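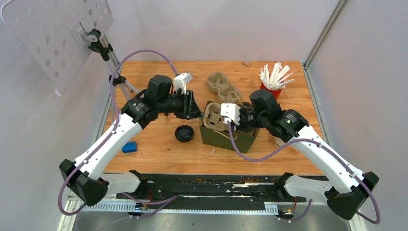 The Kosto town council voted last night to let Hulitz build its small hydro plant on the river, and I stayed for the whole thing (my back is still mad at me). The plan is for 2000 kilowatts, enough to shut off the old diesel units that have been keeping the lights on out in Sirnari every winter. The part people argued over most was the power line. It won't go straight over the hill like the first map showed, it'll swing up high and loop around the bottom, a lot like the thick purple cable bending around that black elbow joint on the left. That adds 958 yards, and Hulitz says it will cover the extra cost itself. I'd like to see that in writing!

There was also a petition with 251 signatures asking for a better fish passage, and the council made it a condition of the vote. I thought that was fair. The company rep looked less thrilled but said yes.
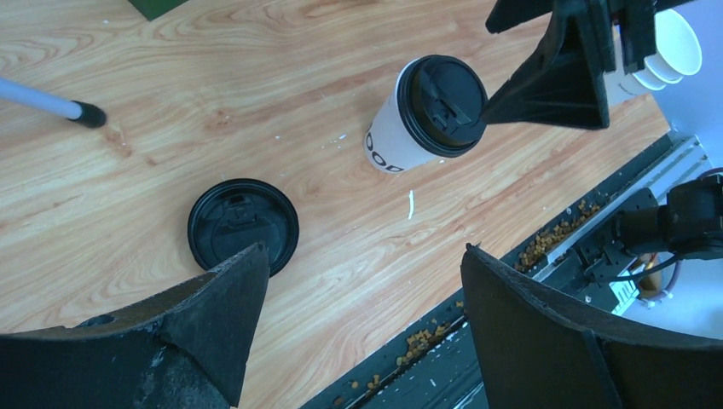

Dark gripper fingers over a tabletop with a wavy wood grain.

Digging on the Kong side of the river can start once the state signs off on the water permit, and the project manager is hoping for that before the end of September. I asked what happens to the diesel units after that. One stays as a backup and the other gets sold. Rates stay where they are until the plant is running, and then there'll be a new hearing. The full plan is at the town office if you want to read it, and the coffee there is free.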